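# In Praise of Two Blocks and a Marker

I have been meaning to write about wooden blocks for a long time, and every time I sit down to do it I get embarrassed, since it seems like such a small thing to hold an opinion on. But I do hold one, and I've held it through a lot of birthday parties, so pull up a chair. My opinion is that most children (and most grown-ups, if they'd admit it) own too many blocks, and that the best building toy in the house is a pair of plain cubes and something to draw with.

We have a set in our house called the Odus, which came in a cardboard drum with 45 pieces in it. There are arches and half-arches, long planks, a few triangles, and a thing with a groove down the middle that I believe was supposed to be a gutter. I bought it at Sasside, the toy shop that used to be next to the dry cleaner, and I was so pleased with myself carrying it home! It was poured out on the rug that same evening, and it made a wonderful noise, and then it was poured out on the rug more or less every evening until September, and I can't say that much was ever built. The pouring was the game. I don't hold that against anybody. Pouring is a fine game, but it is a hard one on the downstairs neighbors.

What changed my mind was a rainy afternoon when the drum was at my sister's and we had only two cubes left behind under the sofa. I put one on the table and drew a loop around it with a marker, on the little whiteboard we use for groceries, and said this was where the house had to go. Well, that was that for the next 30 minutes. The second cube went on top. It came off again. It went on crooked, and then a little less crooked. The loop got wiped away and drawn over by the bread and milk, and the whole house had to move across town. I drank an entire cup of coffee while it was still hot, which parents of small children will understand is not a minor event in a person's week.

I've thought about why it works, and I think a lot of it is the line. A block on a bare table is just somewhere. Put a wobbly circle around it and suddenly it can be in or out, or half on the border, and there is something to argue about. And the line doesn't have to be neat. I'd go further and say it shouldn't be, because a neat circle makes people feel they're being graded, while a lumpy one looks like a pond or a yard or a potato, and you can get on with deciding which.

The other part is that two is a small enough number to look at properly. With a big heap you see a heap. With two cubes you start to notice that the top one is turned a bit, or that it hangs over on one side and stays up anyway. You notice the shadow. A child who is given time to fuss with the second block will bend down and look at the seam from table height with one eye closed, like a carpenter, and I find that lovely to watch.

I know the case against me. A friend of mine, who has a Hodžić castle set with 17 different shapes and keeps them sorted in trays, tells me that children get bored and need variety, and that my two cubes would last one afternoon at her house. She may be right about her house. I also know there are people who collect these things seriously; Plultix, whose catalog I still get in the mail, lists over 2,656 items, and I read it in the bath with real pleasure. I'm not asking anyone to throw out the drum. I would only put most of it up on the closet shelf and leave a couple of pieces where little hands can reach them.

And get a board that lies flat. Ours has a wall hook and a magnet and has never once gone back up on the wall. 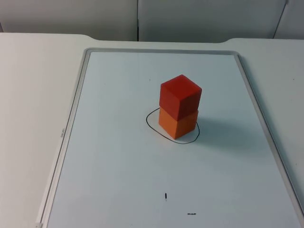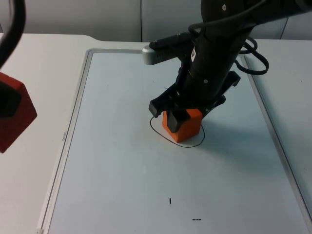
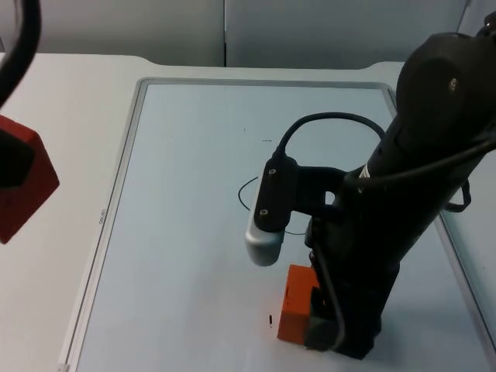
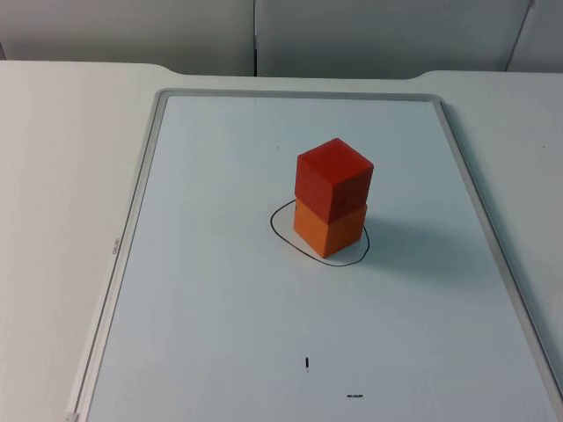 **What size cube is best for a first tower?**

Go for one that fills the child's palm without stretching the fingers, and make sure both cubes are the same size. A big one on top of a small one is a fine challenge for later on, but for the first few weeks you want the top block to have plenty to sit on, even when it's put down crooked.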